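Plastic tumbler

A plastic tumbler is a drinking cup with no handle and no stem, wider at the mouth than at the base. I've been writing up kitchenware for this site for a while now and the tumbler is one of my favourites, probably because I grew up drinking cordial out of them (badly, and mostly down my front).

Shape and size

The classic tumbler is a simple taper: round mouth, straight sloping sides, smaller flat base. The lip is usually rolled over a little, which stiffens the cup and is much kinder to your mouth than a raw edge. The taper lets you stack them, and I've got a tower in my cupboard that would frighten you! An everyday one holds about 300 mL. Toddler sizes go down to 100 mL, and those are brilliant for rinsing after teeth too.

Colour

Plain colours are the norm, with no printing to wear off in the wash. Pastels and brights get mixed quite happily in the same household, and a pale blue, a dusty pink and a loud lime green look rather cheerful together on a white table. Most families I know give each kid a colour and then spend years refereeing over it.
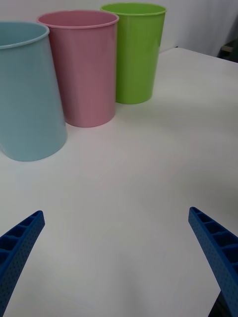
Materials

Polypropylene is the usual choice. It's light, a bit flexible and takes a drop onto tiles pretty well. Polystyrene turns up in the clear, brittle picnic sort, and melamine in the heavier ones (keep melamine out of the microwave, please). Check the underside for the recycling number, 5 being polypropylene.

Makers

My own set is the Kuvetti 319, bought one December for a barbecue and still going. Trendow does a thicker cup with a wider base, sold as the Grundunell, and I like it for the caravan.

Care

Top rack of the dishwasher is fine for most of them. Tea and tomato will stain the paler colours; a paste of bicarb and water shifts the worst of it if you leave it on overnight. Stack them only once they're properly dry or they'll stick together, and then you're running the outer one under warm water and swearing.

Last updated 2023-11-22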